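Sorting bins – sheet metal or plastic?

kesville_tom
Redoing the sorting bench this May and need to settle on bins. Right now we use one big open metal one, sloped sides, flat floor. Pulled a plastic tote out of storage to compare and now I can't decide. Metal is loud. Metal scratches. But it doesnt sag. What's everybody running?

dentsandall
Metal. Done. Had plastic at the Vilmont shop, corners split, never going back.

Dauda309
Disagree. Plastic is lighter and you don't go deaf dropping parts in it. How bad is the floor on yours? Pic?

kesville_tom
Ok here, from this morning.
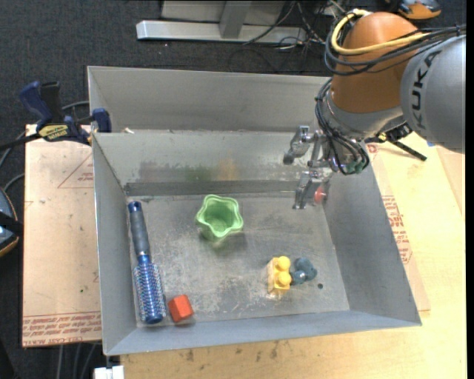 Big grey bin, floor pretty scuffed. KUKA top right.

Cloudy white marks all over the bottom, pale scratches everywhere. Back wall too, the lower part is more worn than the strip up top. Haven't tried to polish it, should I?

dentsandall
That's nothing. Leave it. Scratches don't hurt anything.

Dauda309
Depends what goes in there. Painted parts? I'd want a liner. Cut a rubber mat to fit, 10 bucks, quieter too.

b_tomaszewski
Mats curl up at the edges and small stuff gets under them. Ask me how I know. We had one in for a month and I was fishing washers out every night. Slopes are what you want, things slide back to the middle by themself.

Dauda309
Then glue it down??

b_tomaszewski
And then you can't clean under it. No thanks.
– Barbara

drivix_2039
I like slopes too but you lose floor space. Straight walls hold more, same footprint. Also OP there's a little white scrap on the ledge at the back, left side. Ledges collect junk. If you buy new get one without.

kesville_tom
Ha, missed that. Yeah the ledge is a pain to wipe. Leaning metal again, same shape, no ledge. Will price it out and post back.

dentsandall
Told you. Metal.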